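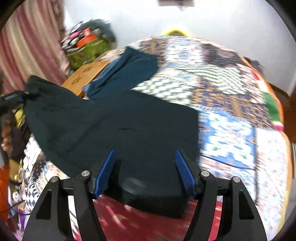
Getonton student project seeks participants
Posted January 15, 2020 by the Romodar project team

Romodar is the student robotics project at Getonton. We are looking for 25 people to join the cloth-folding group, which records people handling clothes and bedding with hand-held grippers so that our robot can learn from the recordings.

You will work at home with a pair of grippers on loan from us. Each participant records 160 short folds, using their own shirts, towels and trousers on a bed, sofa or table. We have 1,182 recordings so far and want 2,000 by September.

You must be 18 or over and able to use both hands for half an hour at a time. You need not be a student, and no knowledge of robots is needed. Training takes one evening in the Thampi workshop. The work is unpaid, but bus fares to the training are refunded.

To apply, leave your name and a contact number at the Thampi workshop desk.

Contact: Romodar, Thampi workshop, Getonton | © 2020 Romodar | Back to top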